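Flullov Pick Starter Kit: six months of teaching an arm to take blocks out of a bin

Reviewed April 2026
Version tested: gripper, recording software and the "Forkon" labeling add-on

I bought the Flullov kit in September with my own money, a detail I mention mostly so that somebody will feel sorry for me. It is sold as everything you need to collect grasping examples with an arm you already own: a two-finger gripper, a mount for an overhead camera, a cable set, a license for the recording software, and a box of rectangular blocks in two colors. The bin is on you. So is the arm, and so, for the most part, is the patience.

What I wanted from it was simple. I had a small model that needed to learn where to grab a block in a messy pile, and it needed examples, good and bad, with the camera view and the arm position saved together and agreeing on what time it was. I had been doing this with scripts I wrote myself. They agreed on the time about as well as my relatives do.

Setup

The printed guide promises 60 minutes. I took most of a weekend, and a good part of it went on camera calibration, where you hold a printed board at a series of angles while the software tells you it would like a slightly different angle. The guide shows a cheerful hand doing this. The hand has no wrist attached, and after an hour I understood why.

Mounting the gripper was painless. The bolt pattern matched my adapter plate, the connector only goes in one way, and the fingers opened on the first command. I'd take a whole kit made by whoever designed that connector.

Collecting

You can record in two ways. In guided mode you jog the arm with the pendant to a grasp you like, press a key, and the software saves the approach, the close and the lift as one episode. In unattended mode it tries grasps by itself and scores each one by whether the fingers closed all the way after lifting. Closed means they caught air.

Guided mode is excellent and slow. My best session was 100 episodes and I was no good to anyone afterward. Unattended mode is quicker and has opinions. It loves the middle of the bin. Left alone, it will go for the top of the heap again and again and ignore the block lying politely against a wall, so you end up with a dataset that knows everything about easy grasps. There's a slider called "explore" that is supposed to help. At low settings I couldn't tell it was on. At high settings the arm developed an interest in the divider of my bin.

By the end of the first month I had 766 episodes, of which 610 survived my own review. The rest were double picks scored as singles, stalls, and a run from one afternoon when the lamp had been moved and every block had a shadow the model later tried to pick up.

That review step is where Forkon comes in. It costs extra and it's the part I'd pay for again. It plays each episode at speed, you tap one key for keep and another for toss, and it remembers your reasons if you bother to type them. The rival add-on from Sestden has prettier charts and made me click four times to delete anything.

The hard cases

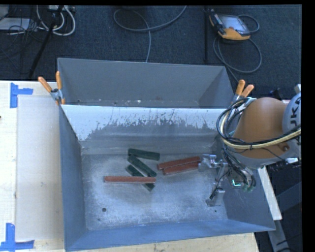 Blocks that touch are the real test of any kit like this. Two lying side by side look like one wide block to a young model, and a crossed pair asks it to work out which one is on top before it closes on both. Flullov's software lets you tag these layouts before recording, then reports how many of each you have, and I wish I'd found that menu before the second month. Once I started building awkward piles on purpose, the success rate on ordinary piles went up too, which was generous of it.

Worn metal also gave the depth camera trouble. Glare off a scuffed surface comes through as holes in the depth map, and the software fills them in with great confidence. Turn the filling off. The setting is under "Appearance," for reasons I assume are personal.

The gripper itself has held up. One fingertip worked loose in the fourth month and a drop of thread locker fixed it. The supplied cable ties are too short for a bundle of any size, so buy your own.

Support

I wrote to them three times. Two replies were quick and useful. The third suggested I hold the board at a slightly different angle.

Who should buy it

If you have an arm and no recording setup, yes, with Forkon. If you already have scripts that work, the Bednárik recorder does the syncing alone for a good deal less, and you can keep your own gripper. If you need more than two fingers or anything softer than a block, wait for the next version.

Four stars. I took one off for the calibration and thought about taking another for the slider.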